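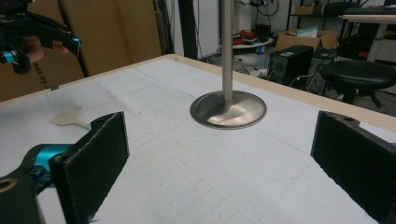 Wilimum legt erste Zwischenergebnisse aus dem Projekt Drudix vor und rät dazu, sie mit Vorsicht zu lesen. Seit September nimmt das Unternehmen Handgriffe auf, die Menschen mit von Hand geführten Greifern vormachen und die ein zweiarmiger Roboter später übernehmen soll. Geübt wird an einem weißen Tisch mit feinem Raster, in dessen Mitte eine Stange auf einem runden Metallfuß steht. Wer von links nach rechts will, muss an ihr vorbei. Dieser Umweg kostet in den Aufnahmen mehr Zeit als das Greifen selbst, und er wird je nach Person anders gelöst.

»Vormachen klingt nach Abkürzung. Bisher haben wir vor allem gelernt, wie unterschiedlich Menschen einen Spatel anfassen«, sagt Projektleiterin Ghizlane Fahmy. Ihr Team hat bis Januar 2019 insgesamt 2000 Vorführungen aufgezeichnet. Davon sind 123 nach Durchsicht verworfen worden, meist wegen verdeckter Sicht auf die Greiferspitzen oder unklarer Anfangslage. Ob der Rest ausreicht, ist offen.

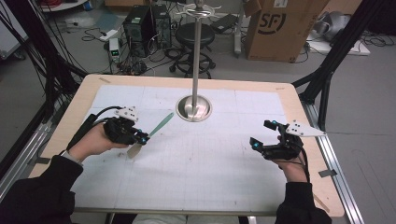
Beidhändiges Vormachen im Projekt Drudix: Der linke Greifer hält ein spatelähnliches Werkzeug mit mintgrünem Griff, der rechte ist geöffnet.

An den Aufnahmen waren 11 Personen beteiligt, darunter acht ohne Vorkenntnisse in der Robotik. Wilimum hatte erwartet, dass gerade die Ungeübten brauchbare, weil unbefangene Bewegungen liefern. Das hat sich nur teilweise bestätigt. Viele korrigieren mitten im Griff nach, und ein Lernverfahren kann kaum unterscheiden, was zur Aufgabe gehört und was Zögern ist.

Zum Vergleich prüft der Projektpartner Vustero die Fernsteuerung. Dort bewegt der Mensch den Roboter direkt und bleibt an dessen Reichweite gebunden – das ist langsamer und ermüdet, liefert aber nur Bewegungen, die die Maschine auch ausführen kann. »Die Handgreifer verleiten zu Verrenkungen, die kein Arm nachmacht«, sagt Mahmoud Zaki, der bei Vustero die Versuche betreut. Eine Empfehlung für das eine oder das andere Verfahren geben beide Häuser derzeit nicht ab.

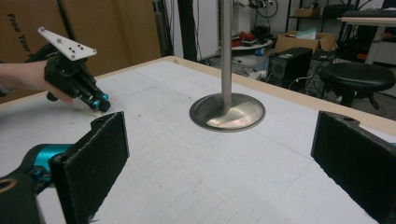 Zwei Handgreifer am Arbeitstisch, einer davon mit den Fingerspitzen nahe einem kleinen zerknitterten weißen Schnipsel.

Aussagen über eingesparte Programmierzeit, wie sie in der Branche gern gemacht werden, enthält der Zwischenbericht nicht. Dafür fehlen Versuche außerhalb des Labors. Die nächste Reihe soll am Standort Sundaram laufen, mit anderem Tisch und anderen Werkzeugen. Erst danach will Wilimum entscheiden, ob Drudix fortgesetzt wird.

Der Zwischenbericht ist auf Anfrage bei der Pressestelle von Wilimum erhältlich.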